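HOSP 151: Foodservice Operations
Unit 4 handout: Mise en place, or why your onions are in the wrong place

Bring this to the tabletop session. Last term several people left it at home and then asked me what a staging zone was, so there is now a question about staging zones on the unit test.

1. What we mean by a station

A station is the space one cook can reach without taking a step. At Ornside, where we do the site visit, the hot line is laid out so that every pan has its ingredients on one side and its landing spot on the other. It looks obvious until you try to draw it. Most first drafts put the ingredients behind the pan, which means reaching over heat for two hours, and a forearm only has so much hair to give.

2. Rehearsing with play food

We run the first layouts on a bare gray tabletop with a real steel saucepan and toy vegetables. Yes, you are paying tuition for this. A plastic carrot doesn't wilt while you argue about where it goes, and it can be dropped 300 times without anybody having to write a waste log.

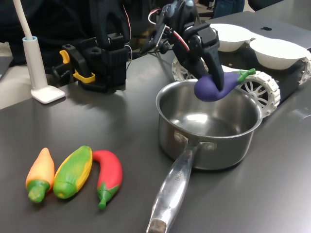 Rules for the rehearsal:

Ingredients wait together, beside the pan and never behind it. Long items lie parallel.
One item travels at a time. The eggplant goes in before the corn leaves the table.
Decide where the handle points before you decide anything else. In the Lutbridge kitchen it will point away from the aisle, or you will hear about it from the aisle.
Bowls get a home of their own. "Wherever there's room" is not a home.

3. Order of addition

Dense vegetables first, tender ones later, chili when you have thought about it. The Yadav worksheet has you number your ingredients and defend the order in 2 sentences. Please note the figure. Last year's record was a page and a half on corn.

4. Reading a crowded table

A station never stays as tidy as the drawing. Lamps, bowls and elbows all want the same patch of surface, and the pot usually loses. Before you move anything, find the clear path from the ingredients to the pot and keep it clear.
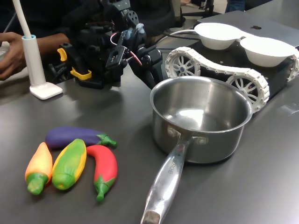

Fig. 2. Tabletop session, with the lamp at left and the two white bowls at right.

On your copy of the blank Jistik grid, sketch a layout with one pot, two bowls and one lamp. Mark the staging zone, the travel path and the landing spot. Use pencil.

Due at the start of the Unit 5 lecture. Grids handed in with sauce on them will be graded, but slowly.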